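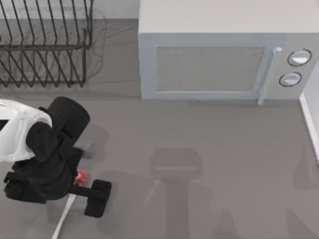 Robot arm above a grey kitchen countertop (computer rendering).

10/01/2023

The Office resumed full business this morning. Roos Leemans presented the revised reserve position for Tendthorpe: liquid holdings of $2,539 million against obligations of $3,383 million falling due before the close of the financial year. The previous paper had put holdings higher, and the Office noted the correction without debate.

Discussion turned to the Pavville bond. The coupon is payable in January and will be honoured. I recorded my reservation that a further payment on the same terms would leave $1,984 million, a level at which fuel and grain imports could not be covered through winter.

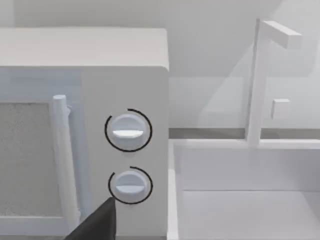

White microwave oven with vertical door handle (rendering).

Evelien Van Loon reported by telephone from Jeken. The creditors' group will consider a longer maturity but has declined any reduction in principal. The Mulder facility of $200 million remains undrawn, and its conditions are to be circulated to members tomorrow.

Papers signed and returned to the registry. The labour cost tables are still outstanding.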